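How to Clean a Computer Mouse and a Printed Mouse Mat
Posted by Effie MacBrayne, 9/10/26

A mouse that skips or feels sticky usually needs cleaning before it needs replacing. The whole job takes 16 minutes if you leave out the mat, plus drying time if you wash that too. These steps are for an ordinary mouse with a scroll wheel and a small round mat or coaster used as one.

What you need
Microfiber cloth
Cotton swabs
Rubbing alcohol, 70 percent
Wooden toothpick
Dish soap and lukewarm water, for the mat

Step 1. Clear a space
Turn the mouse off or unplug it. If it takes batteries, pull them out now and check the contacts for white crust. Move pens and other small things to the far side of the table so you have room to work. 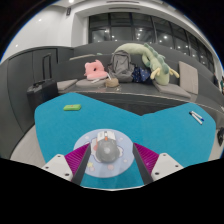 Mouse on its round mat, with the markers moved well back.

Step 2. Wipe the shell
Put a little alcohol on the cloth, never straight on the mouse. Wipe the palm area first and then the sides where your thumb and ring finger sit. Go lightly over any printed lettering or logo. I rubbed the name right off an old Rumarine mouse by pressing too hard.

Step 3. Clean the gaps
Run the toothpick along the split between the left and right buttons and down both sides of the wheel. Lift the dirt out toward you. Turn the wheel a little at a time and go over it with a damp swab. If there is a small button behind the wheel, clean the edge of it too. Don't push the toothpick down into the slot.

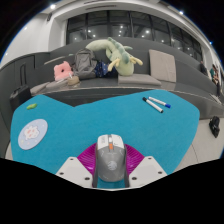

The button end: go along the center groove, around the wheel and around the orange button.

Step 4. Do the underside
Turn the mouse over. Scrape the buildup off the edges of the feet with a fingernail. Use a dry swab on the sensor window, one turn, and stop. Alcohol can leave a film there.

Step 5. Wash the mat
Check what it's made of first. Cloth and rubber can go in lukewarm water with a drop of dish soap. Rub with your fingers, rinse, press in a towel and dry flat. Cork or cardboard backing should only be wiped. For a printed surface, skip the alcohol and try the soap on one edge before you do the rest.

Step 6. Test
Put the batteries back, set the mouse on the dry mat and scroll through a long page. If the pointer still jumps, try it on plain paper. When it works on paper, the mat is the problem.

I do mine every May and again in the fall.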